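The Case for the Shared Table
Opinion
March 20, 2018

Our institution has lent household goods to the residents of Brevmont since 1867. In the early decades these were blankets, lamps and preserving kettles. The present catalog holds 458 entries, and it includes small appliances, cleaning supplies, pantry goods and a great many articles that do not fit any heading the founders would have recognized. I write in support of a practice that some members of the governing board wish to end: the display of mixed goods on a single open table at the front of the hall.

The proposal before the board, drafted by Periklis Moschos, would replace the table with closed shelving arranged by category. Food would be kept with food, wipes and soaps with their kind, and boxed appliances behind a counter. Mr. Moschos is correct that such shelving would be easier to audit. He is also correct that the present arrangement depends on the judgment of whoever sets it out in the morning. I do not dispute either point, and I am grateful for the care he has given to the matter.

My objection concerns what the table is for. A household does not encounter its goods by category. A tin, a packet of wipes and the box that an appliance came in will sit side by side on a kitchen table for most of an afternoon, and the person who lives there knows perfectly well what each of them is. Visitors to our hall are often furnishing a home for the first time, or for the first time in this country. They look at the table and begin to ask questions. They ask whether a tin may be taken without a form, or how long an appliance may be kept. In February, Hậu Trịnh recorded the inquiries received at the front desk and found that the longest conversations began at the table. The shelves along the side wall, which are very well labeled, produced few.

There is also the question of the cloth. It has been suggested that a printed tablecloth is too informal for a public body, and that a plain gray surface would be more suitable. I would ask the board to consider the purpose it serves. A grid of pale squares allows the attendant to set goods in a straight line and to see at once when something has been moved. It wipes clean. It also tells the visitor, before a word is spoken, that these are things for a home. Our counterparts at Ortuño use bare steel tables, and I have found their hall orderly and rather cold.

I do accept that reforms are needed. Packages should be placed so that the printed side can be read by a person standing in front of them, and this is not always done. Soft packs slump and should be checked during the day. Boxes kept for display ought to be the ones in good condition – a crushed corner suggests, fairly or otherwise, that the contents have been treated the same way. The line of goods should remain at the back of the table, with the front left clear for people to set down a bag or sign a form. Lukian Mykhailiuk has asked that no more than 20 articles be put out at one time, and I support that limit.

The cost of the shelving has been discussed elsewhere and I will not repeat the figures. I would note only that the quotation from Tumov does not include installation, and that the hall would be closed for 5 days while the work was done. Those are days on which a family with an empty kitchen would find our door locked.

The board may still conclude that closed shelving is the better course. If it does, I ask that one table be kept near the entrance, with its cloth, and that the staff be allowed to choose what goes on it. Tarcísio Furtado has offered to draw up a short written standard for its upkeep, covering the spacing of the goods, the cleaning of the cloth and the hours at which the display is to be checked. 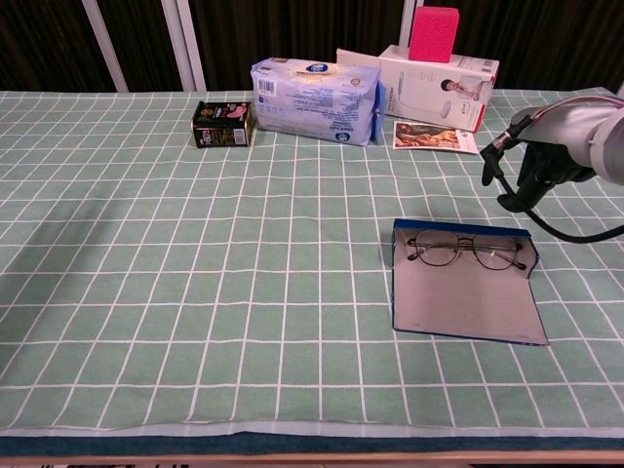

Written comments on the proposal may be left at the front desk until the board next meets. Members who wish to speak in person should give their names to Melur Halim, who is keeping the list.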